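The Button Stays, the Bottle Moves: Clearing a Shared White Table
Student project report, Design of Everyday Spaces

Background

Our group of four shares one white table in the Granero study room, and we got curious about how such a plain surface fills up so fast. A bottle gets set down, then a second thing gets set down beside it, and by October the table is a storage shelf. We called the project Mandagi and gave ourselves one question: how little can stay on a table before people start to miss something?

We started with the two things that always came back, a drinking water bottle and a round push button with a green top. The button has YES! on it and we love it. We use it to end arguments in meetings, and it works far better than voting!

Method

We kept a log for 20 study sessions. At the start of each one the table was cleared down to the button, or to the button and one bottle. After that, anything a group member brought to the table went into the log with its spot and the time it was taken away. We entered everything in a spreadsheet named Orkex, which had reached 300 rows by the end of the project.

For spots, we split the tabletop into left, middle, right and back. Grid squares were our first idea, but filling those in took longer than tidying the table.

The table with the button on it
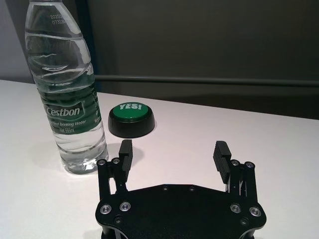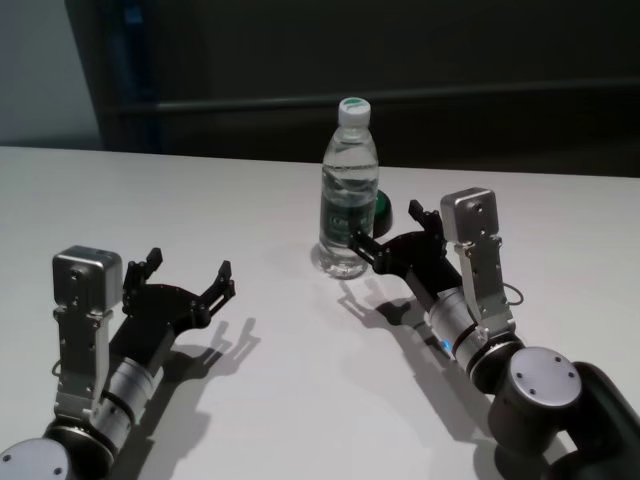
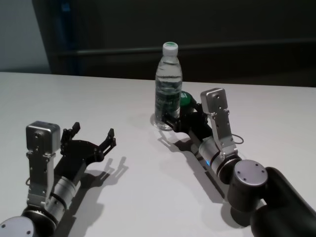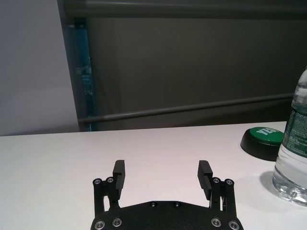
How big a bottle suits a shared table?
A single-serving bottle is enough for one session. The 555ml size takes up very little surface, and one person can lift it out of the way without asking anyone else to move.

Results

The middle of the table was the most popular place for a drink by a long way. We had expected the back, where a bottle is out of everyone's way. People told us they like a drink where they can reach it from either side, and that makes sense once you sit there for an afternoon.

The button behaved differently. It hardly ever left the table - it only slid from one spot to another when somebody needed room for a notebook. A heavy-looking round base seems to tell people "leave me here," while a bottle gets picked up all the time. We think this is the most exciting thing we found, and we would love to see another group test it with other objects.

Clear bottles have one small drawback on a white surface, which is that they are easy to overlook when you reach across for something. A dark green label around the middle helps a lot. We added a note about this to our table guide.

Problems

Two sessions had to be logged from memory after the spreadsheet was left open on a laptop with a dead battery. We marked those rows and left them out of the results. We also disagreed about whether a phone counts as a thing on the table if its owner never lets go of it. The button settled that one - yes, it counts.

Next steps

We want to repeat the log in the Zillarora reading room, where the tables are darker and longer, and add a tray for drinks to see if bottles move to it without a sign. The table guide is one page and hangs by the door of the Granero room. Copies are in the project folder together with the full log.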